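Why do things look smaller when they're far away?

I got asked this one on a bus, by a kid in the seat behind me who wanted to know why the cows were tiny. It's a great question! I've been thinking about it ever since, so let's have a proper go at it.

First, try something. Hold your thumb up at the end of your arm and close one eye. Now find something big outside the window – a tree, a truck, the neighbour's roof – and see if you can cover it up with your thumb. I bet you can. Your thumb hasn't grown and the tree hasn't shrunk, so what's going on?

It all comes down to how light gets into your eye. Light bounces off the top of the tree and travels in a straight line to you. Light bounces off the bottom of the tree and does the same. Those two lines meet at your eye and make a pointy shape, a bit like a slice of pizza with you at the pointy end. If the tree is close, it's a fat slice. If the tree is far away, it's a skinny slice. Your eye goes by how fat the slice is, and a skinny slice looks small.

There's a neat rule as well. Go twice as far away from something and it looks half as tall. Go ten times as far and it looks a tenth as tall. When I was little we lived near the Widlow water tower, and I once paced out 200 steps from the bottom of it and drew it in my notebook, holding my pencil up to measure. Then I walked another 200 steps and drew it again. Half the height! I was 11 and I thought I'd discovered something brand new. (I hadn't. People have known this for more than 2,000 years.)

So why don't you get confused all day long? When your friend walks away across the oval, you don't yell out that they're shrinking. That's your brain helping. It knows how big people are, so when one looks small it works out that they must be a long way off. It does this so quickly you never notice. You can trick it, though. Next time the full moon is coming up, look at it low down near the houses, then look again a few hours later when it's high in the sky. It looks enormous at first and much smaller later on, but if you cover it with the tip of your little finger both times you'll find it's the same size. Scientists are still arguing about exactly why that happens, and I love that they are.

Straight edges do something funny too. The two rails of a train track stay the same distance apart the whole way along, or the train would fall off. Look down the line from the platform at Rerona station, though, and the rails seem to get closer and closer until they touch. The gap between them is shrinking for the same reason the cows were. Artists call the place where they seem to meet the vanishing point.

Computers can draw this as well. The person making the picture says how big everything is and where you're standing, and the computer does the pizza slice sums for you.

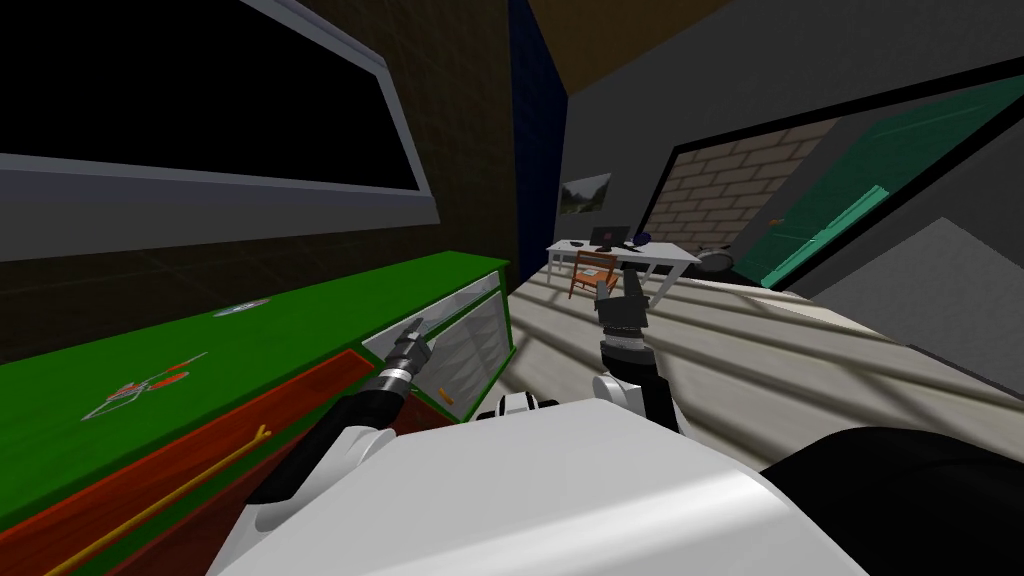
A computer-made room with a long green counter and a big dark panel on the wall.

Now grab a ruler and have a go yourself. Draw a line across your page for the horizon and put a dot on it. Draw two lines from the dot down to the bottom corners of the page, and you've got a road. Add some fence posts along one side, tall ones at the front and titchy ones near the dot. Mine always come out wonky – a bit of wonk is fine.

If you want another one to try, stand in a long hallway with a friend at the far end and see if you can pinch their head between your finger and thumb. Then get them to walk towards you slowly and keep opening your fingers so they still fit.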